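Home | Issues | Authors | About | Contact
Print this page | E-mail this page

3. What people told us in Drititcombe

I went into this part of the study thinking folks would mostly want to talk about prices. They did, for a while. Then somebody would bring up the water, and we'd be on that for the rest of the evening. The town promised every household a working tap years ago, and 40 of the homes we visited still shared outdoor ones. You can win a right on paper and still be hauling buckets before breakfast — I heard that one over and over, in nearly the same words.

Kyrylo Lysenko did the door-to-door visits with me, and we kept the questions loose. We asked how people got their water, who they complained to, and what came back. Mostly what came back was a form letter (I have a whole folder of them now!).

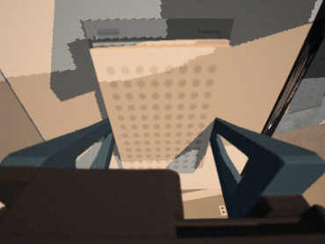

3.1 Who shows up to the meetings

The Zolelo tenants' group started in November with 6 members in a borrowed kitchen. By the time Siriporn Mahawong handed the petition to the council it had 3,000 names on it, and I'll admit I got a bit carried away in my field notes that night. She was calmer than me. She wanted a date for the pipe work and a person to phone, and she got the phone number.

Over in Skyrme things went slower. There were two meetings while I was there, both in the late afternoon, when plenty of parents were still at work. The people who came were older and knew the bylaws inside out — one man quoted the clause on shutoffs from memory and then asked me to check it. He had it right, down to the comma.

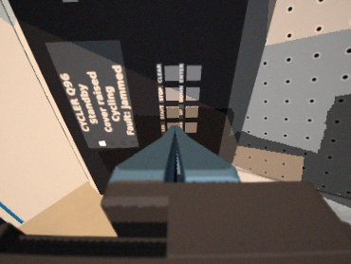 Figure 1. Gripper with its fingers together, pointing up at the keypad of a cycler (computer rendering).

I left Skyrme with the date of the next hearing and a long list of people I still had to call back.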